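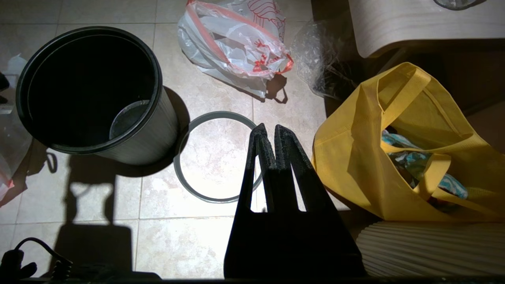

Fig. 1. Wrist camera view, gripper above the floor between the bin and the yellow bag.

Week 4 handout: Teaching by hand and teaching by remote
Prepared by Janaka Fakir, for the Neklow practical group

In the last lecture we spoke about why a demonstration is more than a list of positions. Today we compare the two ways to record it. Please read the notes before you come to the lab, as the time on the arm is short.

1. Teaching by hand. You hold the arm and move it through the task yourself. You feel the weight and the contact, so the motion is usually smooth. The weak point is that your own hand and sleeve can come into the wrist camera, and the policy may learn from them. In the Prusgate exercise we will mask the first moments of each recording for this.

2. Teaching by remote control. You sit at the leader arm and the follower copies you. The camera sees only what the robot will see later, and this is a big advantage. But you do not feel the floor. Students push too hard, or they close the fingers too early. Go slowly near the object and keep the same speed from one demonstration to another.

For the tidying task the difficult things are the plastic bags. A bag has no fixed shape, and the clear ones are seen mostly by their reflections. Choose one place to grasp, for example a handle loop, and stay with it for the whole set. If you change your strategy in the middle, the learner receives two answers for the same picture.

Light is also important.

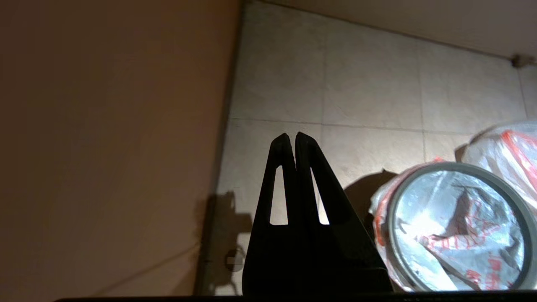
When the lamp is behind the gripper, the fingers become almost black and you lose the small gap between the tips. Check this on your screen before you record, and turn the arm or move the lamp. Shadows on the tiles are acceptable if they also appear at test time - do not clean the data too much.

The group set from March has 71 demonstrations, each with about 700 time steps. It is stored in the Fivuter folder.

To prepare:
Read Eberhard notes, section 2.
Replay three demonstrations of your choice and write down where the operator hesitates.
Bring one paragraph on which method you would use for a bag, and why.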